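Wood as a Material, Handout 2: Grain and Strength
Lecturer: Inna Lytvynenko, January 2023

A baseball bat and a chair back are good things to keep in mind for this topic. Please read these notes before the exercise.

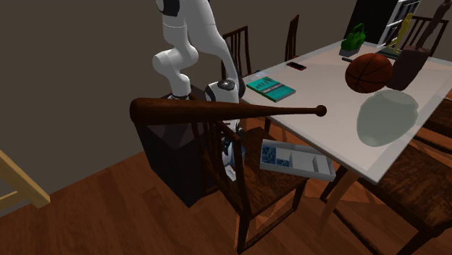
1. Direction of the grain
Wood is strong along the fibers and much weaker across them. We call such a material anisotropic. When you bend a straight stick, one side is pulled and the other side is pressed. If the fibers run parallel to the stick, they carry both loads well. If they run at an angle — we say "slope of grain" — a crack can follow them out to the surface.

2. Ring-porous and diffuse-porous woods
Ash and oak have large pores in the early part of each yearly ring. Maple and birch have small pores spread over the whole ring. Ash often splits in layers along the rings, and maple usually breaks more suddenly.

3. Water in wood
Wood takes water from the air and gives it back. Below the fiber saturation point it shrinks when it dries, mostly along the rings, less across them, and almost nothing in length. Weigh your sample before and after the oven and write both values in your table.

4. Exercise
Work in groups of 2. Take one strip from the Lengyel box, draw the grain on all four sides, and mark where you expect the break. Haiyan Dong will show the bending test in room 92. The report should have at most 9 pages — drawings are included in this number. Send it to Leena Huttunen.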